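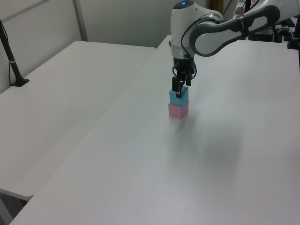 Cubes in light blue and pink, stacked

Home | Products | Blocks and Cubes | Storage | Ordering | Contact

Cadari Stacking Cubes
Item 2072

Print this page | E-mail this page

Cadari cubes are plain, single-color cubes for stacking, sorting and table work. There are no letters, dots or pictures on them. Each cube is one solid color on all six sides, so it looks the same whichever way you put it down. They are made for Tavico by the Stornau workshop and are sold in small sets, in a classroom case and as single replacements.

We started carrying them when the painted alphabet blocks we used to sell went out of production. Teachers had been telling us for a while that the pictures got in the way. A child who was asked to put the blue block on the pink block would turn it over to look for the duck. The Cadari cube was drawn up with that in mind by Vija Venckus, and apart from the color list it has hardly changed.

Colors

The standard colors are light blue, pink, yellow, pale green and gray. The shades are soft on purpose. They can be told apart easily on a white table, and they don't glare under ceiling lights. The light blue and the pink are the two we sell most of, and they are often bought as a pair for first stacking exercises.

Small differences in shade can turn up from one production run to the next. If you are adding to cubes you already own, put the old set's batch letter on your order and we will match it as closely as we can. The letter is on the end flap of the carton. If the carton is long gone, mail us one cube and we will compare it by eye and send it back with your order.

Size and weight

All cubes in the range are made to one size, so that any two will line up when one is set squarely on the other. A single cube weighs 189 grams. That is heavier than most people expect. The weight keeps a short stack in place when somebody bumps the table, and it also means the cubes should be used at a table or on the floor and not thrown. For children who still throw things we suggest the Nadar soft blocks, listed under Blocks and Cubes.

Edges and corners are slightly eased so they don't dig into the hand. The faces are left flat right up to the edge. We tried a rounder edge one year and went back, as tall stacks became harder to build.

Sets

Small set: 4 cubes, one each of light blue, pink, yellow and pale green. Comes in a carton with a lift-off lid.

Pair: one light blue and one pink. No carton, wrapped in paper.

Classroom case: 400 cubes in mixed colors, packed by color in trays. The case is heavy. Please have a cart ready, or ask us to split the shipment into separate cartons when you order.

Singles: any standard color. Gray is sold only as a single and in the classroom case.

Using the cubes

Any flat, steady surface will do. A smooth white or light-colored table works well for color exercises, as there is no grain or pattern behind the cubes. If you are pushing two tables together, close up the gap first or keep the work to one side of it. A cube set down across a gap will rock, and the stack above it will lean.

For a first exercise, put one cube on the table a little way in from the edge and ask for the second to be placed on top with the sides even. Leave plenty of clear space around it. When that goes well, change which color goes on the bottom. After that you can move on to three cubes in a stated order, or give one person a finished stack to look at and another person the loose cubes to copy it with.

The cubes are also used for following spoken directions: on top of, beside, behind, in front of. Elie Bataineh, who runs our demonstrations for schools, has written a two-page sheet of exercises. It goes in with every classroom case and can be had free with any other order if you ask for it.

A few practical points from customers:

– Hold the upper cube by two opposite sides, near the top, when you lower it. Your fingers stay clear of the cube underneath.
– Let go of both sides together. Most crooked stacks are caused by one finger coming away late.
– Take stacks down from the top before you move them. They don't travel well on a tray.
– Light from one side puts a shadow next to the cubes. This bothers some people when they are lining up edges, and moving the lamp is usually enough.

Cleaning

Wipe with a damp cloth and a drop of dish soap, then dry with a towel. Do not soak the cubes, put them in the dishwasher or use abrasive pads. Pencil marks come off with a plain eraser. Ballpoint often won't come off completely. Let the cubes dry in the open before they go back into the carton.

Storage

The small set fits in its own carton. Replacement cartons are sold separately under Storage. The trays from the classroom case can be stacked on a shelf – put the full ones at the bottom. Keep the cubes out of direct sun when they are not in use. Pink is the first color to fade in a window.

Replacements and returns

Cubes with a chipped corner or a face that isn't flat are replaced free during the first year. Send a photo of the cube and the batch letter to Jihad Salameh in the order office. You don't need to return the damaged cube unless we ask for it.

Unused sets may be returned in their carton. We cannot take back split classroom cases.

Ordering

Order by item number and name the set you want: small set, pair, classroom case or single. For singles, give the color and quantity. Small sets, pairs and singles normally ship from stock. Classroom cases are packed to order and take longer, especially before the start of the school year. The workshop closes for part of November for maintenance, and cases ordered then will ship once it reopens.

Questions about large orders go to Tarek Sabbagh. He can also tell you which colors are running low.

See also: Nadar soft blocks | Replacement cartons | Sorting trays

Print this page | E-mail this page

Contact Tavico | Copyright Tavico. All rights reserved. | Back to top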